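Adoro a forma Collet da Cavaditz! Faço nela o pudim de pão cá de casa, e o meu marido, o Renzo, rapa os cantos à colher (eu finjo que não vejo).

## O que leva

A de 27 cm dá para a família toda; a de 23 chega bem para dois, com sobras para o lanche.

## Como a uso

- Manteiga até à borda, sempre.
- Banho-maria, 70 minutos. No meu forno antigo eram 80!
- Desenformo ainda morno e sirvo em taças, com canela por cima.

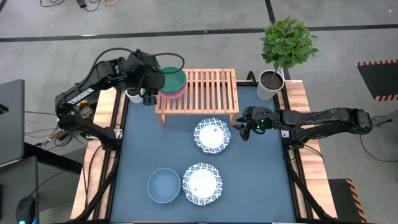
## Lavagem

À mão, com esponja macia.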